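¿Por qué una lata se queda de pie?

Hola, exploradores de la cocina. Soy Rosângela Xavier y escribo estas páginas para los niños del club Holalero. Mi idioma de casa es el portugués, entonces a veces mi español camina un poco despacio, pero llega.

Hoy hablamos de las latas de bebida. Las vemos en la nevera, en la tienda, en las fiestas de cumpleaños. Son tan comunes que casi no las miramos. Vamos a mirarlas bien.

Una lata tiene la forma de un cilindro. El cilindro tiene dos caras planas, una arriba y otra abajo, y un lado redondo que da toda la vuelta. Cuando la lata está sobre su cara plana, no se mueve. Cuando está acostada sobre el lado redondo, rueda — y si la mesa está un poco inclinada, puede rodar hasta el suelo.

Las latas no son todas iguales. Hay unas altas y delgadas y otras más bajas y anchas. La alta se cae con más facilidad, porque tiene un pie pequeño para un cuerpo largo. Haz la prueba con el dedo: empuja muy despacio una lata delgada cerca de la tapa y después una lata ancha. ¿Cuál se inclina primero?

Para llevar muchas latas juntas usamos una bandeja. Una buena bandeja es plana y tiene un asa para la mano. Pero atención: si ponemos todo el peso en una punta, la bandeja se inclina. Por eso es mejor repartir las latas y caminar sin correr.
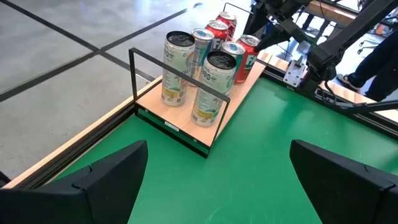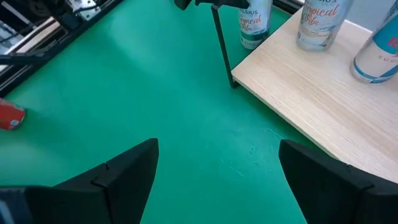 Latas de pie y madera clara sobre una mesa verde.

Cuando llegamos a la mesa con la bandeja, primero la apoyamos completa y solamente después soltamos el asa. Luego sacamos las latas una por una, empezando por las que están en la orilla.

Ahora, la tapa. Muchas latas tienen una anilla que funciona como una palanca: tú levantas un lado y el otro empuja hacia abajo un pedacito de metal. Si la lata se agitó mucho, espera un rato antes de abrirla. El gas de la bebida quiere salir y puede traer espuma con él. ¡Y no metas el dedo en el agujero, que el borde corta!

Una actividad para casa

Pide a una persona mayor 6 latas cerradas y una bandeja. Ordénalas primero en dos filas y después en un círculo. Dibuja en tu cuaderno las dos maneras, vistas desde arriba. Las latas parecen monedas, ¿verdad? Entre moneda y moneda siempre queda un espacio vacío.

Setareh Bagheri, que lee vuestras cartas, espera los dibujos hasta el final de marzo. No olvidéis escribir vuestro nombre detrás de la hoja.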